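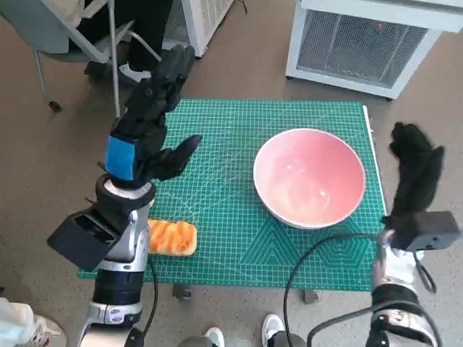
Chapter 8
When the Hand Does Not Let Go: Faults in Two-Arm Work

A robot with two arms can fail in ways that a robot with one arm cannot. Each arm may pass every test when it runs alone, and the pair may still put people nearby at risk. This chapter looks at faults of that kind. It begins with a case from the Wekance teaching laboratory, where a two-arm robot was being prepared for a simple task: lifting a piece of bread from a mat and placing it in a bowl.

The task had been run 15 times without trouble. On the next run, the left hand closed and did not open on command. The operator, Rekha Tomar, sent the command again. The controller stored both commands and carried them out together 4 seconds later, while the right arm was already moving inward. The wrists struck each other. Miklós Sárközi, who was standing within reach of the arms, stepped back and was not hurt. Tomar then pressed the emergency stop.

The review, led by Chinyere Omoregie, found two causes. A cable had been left with too little slack, and its connector had worked loose as the arm turned. The signal from the hand dropped out for short periods. The second cause lay in the software. The controller treated a missing signal as a delay and kept old commands in a queue. It should have stopped both arms and thrown the queue away.

The review also noted that the floor around the work area carried no marked boundary. Staff stood where they could see best, and that placed them inside the reach of the arms.

After studying this chapter, students should be able to:
explain the difference between a delayed signal and a lost signal;
inspect cable slack through the full travel of an arm;
set a safe standing distance for a shared work area;
write a fault report that another technician can follow.

Key terms: stale command, protective stop, reach envelope, strain relief

8.1 Lost Signals and Stale Commands

A stale command is an instruction that reaches a machine after the conditions for it have changed.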